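Encimeras de mármol y de imitación: sellado, juntas y manchas
Consejos de taller - Numia, baños y cocinas
Texto: Leire Garrido

Antes de aplicar cualquier producto conviene saber qué material se tiene delante. El mármol natural es calcáreo y reacciona con los ácidos. El mármol artificial lleva resina y tolera mejor el vinagre, pero se raya y se marca con el calor. El laminado con dibujo de mármol no se sella nunca.
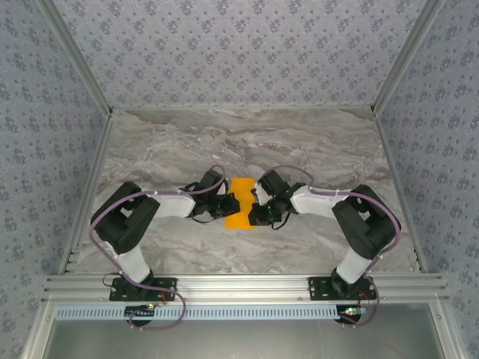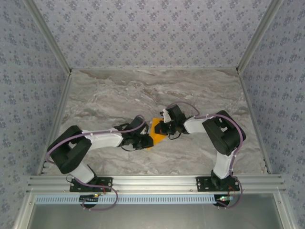
Pieza naranja entre dos pinzas negras, sobre superficie gris con dibujo de mármol.

Prueba de la gota
Deje una gota de agua sobre una zona limpia y seca, lejos del fregadero o del lavabo. Si al retirarla queda un cerco oscuro, la piedra absorbe y toca sellar. Si no queda nada, espere al año siguiente. En mármol artificial la prueba no aporta información.

Sellado del mármol natural
Limpie con jabón neutro, aclare dos veces y deje secar toda la noche. Aplique el sellador en capa fina con un paño sin pelusa, por tramos de 46 cm, y retire el sobrante antes de que empiece a tirar. Un sobrante seco deja velo y obliga a repasar con el mismo producto. La segunda mano se da en sentido perpendicular a la primera. No use la encimera hasta el día siguiente.

Manchas
Grasa: pasta de bicarbonato y agua, cubierta con film, una noche. Repetir si hace falta.
Óxido: quitaóxidos sin ácido, apto para piedra. Los de ferretería general suelen llevar ácido - lea la etiqueta.
Café y vino: agua oxigenada en una gasa, solo en mármol claro. En mármol oscuro decolora.
Cal alrededor del grifo: rasqueta de plástico y agua templada. Nada de antical en piedra natural.

Junta entre encimera y pared
La silicona ennegrecida no se recupera con lejía, se cambia. Corte por los dos bordes con cúter, tire de la tira y limpie los restos con alcohol. En piedra natural hay que pedir silicona neutra; la acética ataca el mármol y migra aceites que dejan un borde amarillento. Ponga cinta a ambos lados, extienda un cordón continuo, alise una sola vez y retire la cinta con la silicona aún fresca.

Arañazos en mármol artificial
Estropajo blanco no abrasivo y crema de pulir, en círculos amplios. Si la uña se engancha en el arañazo, la crema no basta y hay que lijar en húmedo, de grano medio a fino. Trabaje una superficie mayor que la dañada; de lo contrario se nota el hundimiento al contraluz.

Calor
Use siempre salvamanteles, también con recipientes templados si van a quedarse un buen rato. Las marcas blancas sobre resina rara vez salen del todo.

Consultas sobre selladores y juntas: Selorm Kyei, mostrador de taller, ext. 134.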